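Drurkby: The Complete Fourth Season (4-disc set)

Okay, so I put off writing this page because I knew I'd go on too long, but the box set of Drurkby season four is finally in stock and I've already been through it twice. If you haven't followed the show, it's the reality series about young couples moving back in with their parents in the town of Buren, and this is the season where the two families stop speaking to each other over a baby shower!

You get 22 episodes on 4 discs, plus the reunion special, which runs 97 minutes and is the uncut version (the one on Pop was trimmed to fit the slot, and you could tell). My favorite is episode 14, the one with the christening and the wrong grandmother. I won't spoil it, but keep your phone out of reach so you don't read ahead.
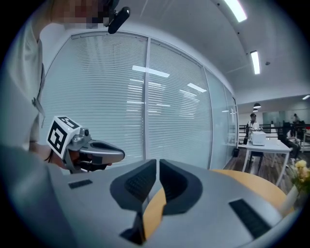 BUREN, November

The extras are better than last time. There's a commentary on six episodes by the series editor, Mircea Pascu, and he's very funny about how much arguing gets left out – mostly arguments over parking. There are also deleted scenes, and a short piece on the house the parents rent in the second half. Subtitles are English and Spanish. No French this time, sorry, I did ask.

A couple of things to know before you order. The case is a regular plastic one with a cardboard sleeve, and the sleeve is thin, so I mail every set in a padded box. The discs are Region 1 only. The Bavinside spin-off is NOT included, whatever that other store says – it's a separate release, and I don't have a date for it yet.

Orders in by noon on Tuesday go out the same day. If you already own the first three seasons, put a note in the comments box at checkout and I'll take the shipping off.

Format: DVD, widescreen, color
Discs: 4
Availability: In stock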